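Dendham Community Kitchen - Users Group
Minutes, 19 January 2023
Held in the back room, started 5 minutes late (door code)

Present: Teresa Śliwiński (chair), Marcus, Joy, Priti, Len, Old Bill, Karen from the Sadowski Street bakers. Taking notes: Joy.
Apologies: Dana, the soup people.

1. Last minutes
Agreed. One fix - the jam morning was in October, not before. Teresa signed.

2. Walk-in cooler
Still running warm on the top shelf. Marcus called Zunus again, they want to send the same guy as last time. Long talk about whether to pay for another visit or go straight to a new door seal. Quote for the seal is $808 fitted. Len thinks he can get the seal and fit it himself. Karen not keen, says if it goes wrong we lose a weekend of dough. Vote: 5 for paying, 2 against.
ACTION: Marcus to tell Zunus yes, and ask for a morning slot.
Until then no dairy on the top shelf. Teresa to put a sign up.

3. Booking sheet
Double bookings again. The bakers and the pickle class both had the same evening and both had it in writing, one on the paper sheet and one on the online thing. Priti wants to drop paper. Bill does not have email and says so. Ended up with: paper sheet stays on the wall, Priti copies it over every evening, paper wins if they dont match. Try it for 2 months then look again.
Karen asked that people cancel if they arent coming. Agreed all round.
ACTION: Priti - copy sheet. All - cancel your slots!

4. Cleaning
Drains under the pot sink smelly. Someone is putting rice down there. Strainer to be bought. Floor mop heads need replacing, Joy has a receipt for the last lot and will get the same.
Oven trays going back in the rack greasy. Asked at the last meeting, asking again.
Sharps drawer - knives in loose, Len cut a thumb. Blade guards or they go in the block. Block has room.
ACTION: Joy - strainer, mop heads. Len - guards.

5. Dishwasher powder
Podier have put the price up. Priti to look at buying with the church hall, they use the same tub. No decision.

6. Countertops
Main item, ran long. The old tops by the window are swelling at the join and failed the wipe test in the fall. Three options talked about: steel, butcher block, stone-look. Steel is easiest to clean, noisy, most expensive. Butcher block liked by the bakers but needs oiling and we know how that will go. Stone-look is middle price.
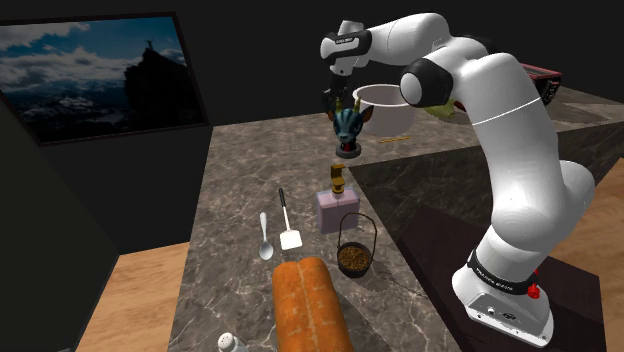 Color came up next and took longer than the price did. Karen wants something light so flour residue doesn't show, Marcus wants dark so that stains don't. Grey-brown marbling like the countertop in the picture got the most nods, busy enough to hide a bit of both. Bill thinks any pattern hides crumbs and crumbs bring mice. Fair point, noted. Teresa said get samples and put real beet juice on them before anyone falls in love with one.
ACTION: Teresa - ask for samples, grey-brown plus one plain. Marcus - measure the window run incl. the corner. No order before next meeting.

7. AOB
- Key number 7 is missing. Check your pockets.
- Spice shelf: label and date or it gets tossed.
- Bill has spare canning jars, pints, free, take them from the porch.
- Karen asked abuot a second timer. Yes, buy one, keep receipt.

Next meeting: same room, Priti to send the date round and write it on the wall sheet for Bill. Len bringing cake.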